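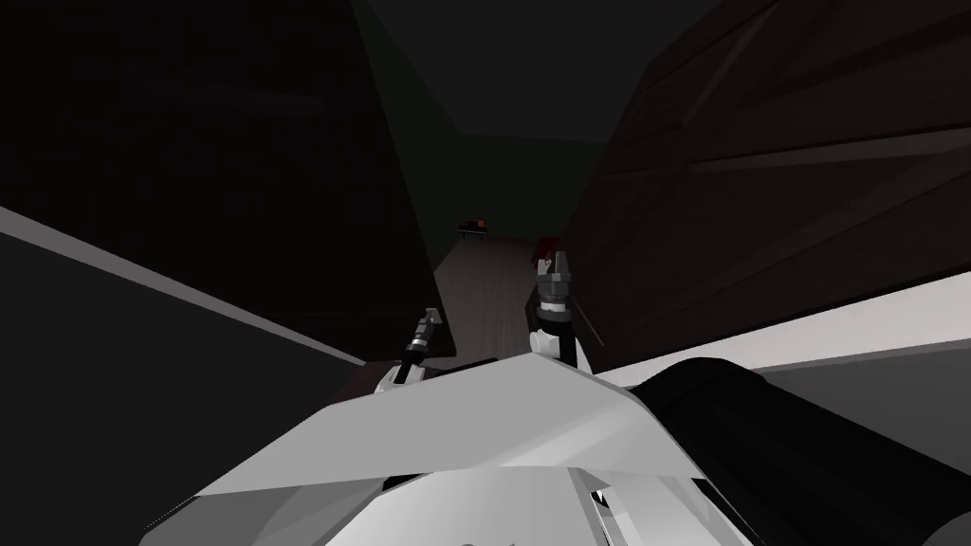

Judton folding workbench, after two months of use
2020-06-06

I bought the Judton bench for my small repair corner at home. Before it I worked on the kitchen table with a towel under the things, and my back was complaining every evening. I fix mostly lamps, radios and sometimes a chair for the neighbors, so I don't need a bench for heavy carpentry. I paid 852 for it, delivery included. For me this is a serious amount, so I compared it for a long time with the Hateck bench that my colleague Zinhle Mofokeng has in her garage.

Assembly. The booklet has drawings only, no text, and the drawings are small. Step 8 shows the rear brace from the wrong side. I put it on backwards and had to take it off again. The screws are good quality and they go in straight. All the parts were in the box. I did the work alone in one evening, but turning the bench onto its feet is easier with a second person.

The top. It is flat, I checked it with a long ruler in both directions. The surface is a little slippery when it is new, and small screws like to roll to the front edge and then to the floor. I bought a rubber mat from Dondness and cut it to the size of the left half. Since then I lose fewer screws. A spot of wood glue came off the bare half with a plastic scraper. A spot of black shoe dye did not come off and I think it will stay there forever.

Stability. When I saw by hand, the bench moves a little from side to side. With the lower shelf loaded (I keep my paint cans and the drill case there) it is much better. Zinhle's Hateck doesn't move at all, but it also doesn't fold, and she needed her brother to carry it in. If you have the space and you will never move it, I would say look at that one first.

Folding. This was my main reason to buy it. The legs lock with two metal catches, one on each side. The left catch was very hard in the first weeks and I pinched my finger on it in a stupid way. A drop of oil helped. Folded, the bench stands behind my door and takes less place than the ironing board.

Height. There is only one height, and it is made for a taller person than me. For soldering it is nice, because the work is close to the eyes. For planing or pressing down on something I would like it lower. I stand on an old pallet board, which works fine.

The drawer is the weak point. It is shallow, it has no stop at the end, and if you pull it too fast it comes out completely with all the bits and pencils. I wrote to the shop, Motaung, and got an answer from Mbali Mnguni the next morning. She was polite and sent me a pair of plastic stops without payment. They hold, but they should be in the box from the beginning.

What I like: the flat top, the good screws, the folding, the answer from the shop.
What I don't like: the drawer, the drawings, the single height.

I would buy it again for a flat or a small room. For a garage, probably the Hateck. I will write again in November if something gets loose.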